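### 4.2 Squad rotation and recovery in short tournament windows

The second part of the analysis considered how semi-professional football clubs managed player workload when two or more fixtures fell within the same week. Clubs were drawn from the Kotau and Bevan regional competitions, and all had agreed to supply team sheets, training attendance and self-reported recovery scores. The final data were received on April 17, 2018. In total, 300 player-match records met the inclusion criteria set out in Section 3; records from abandoned fixtures were excluded, as were those of goalkeepers, whose running loads are not comparable with those of outfield players.

Coaches in both competitions reported favouring a settled defensive line, even where the recovery scores of individual defenders had declined. Rotation was concentrated among wide midfielders and forwards. This pattern is consistent with the earlier interview work of Mathias and Pumphrey, in which coaches described continuity at centre-back as a matter of organization and communication. It should be noted, however, that the Bevan clubs carried smaller squads and may have had little practical choice in the matter.

Recovery scores were lowest on the morning after an away fixture. The difference between home and away fixtures narrowed when travel was completed on the same evening, although the effect was modest and varied between clubs. Three clubs used a structured cool-down after every match. Their players did not report higher scores than those of other clubs, a result that may reflect differences in how the questionnaire was administered — a limitation to which we return in Section 5.
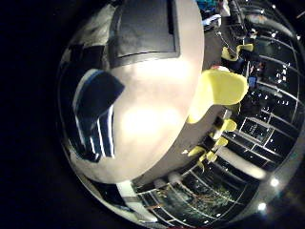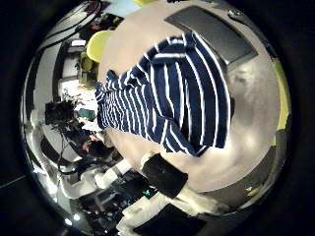 **Figure 2.** Navy fabric with white stripes, shown in two views.

Late-season fixtures warrant separate consideration. In September, when league placings remained undecided, coaches at the Kotau clubs made fewer changes to the starting eleven and introduced substitutes later in the match. Training attendance fell over the same period. Owen has argued that such declines reflect informal rest arrangements between coaches and senior players, and the attendance notes supplied to us lend partial support to that view. The notes were not kept to a common standard, and no attempt was made to code them by cause of absence.

A mixed-effects model with club and player as random factors was then fitted to the full set of records. Minutes played in the preceding fixture remained the strongest predictor of the recovery score, followed by travel time. Playing surface did not improve the fit and was removed from the final specification.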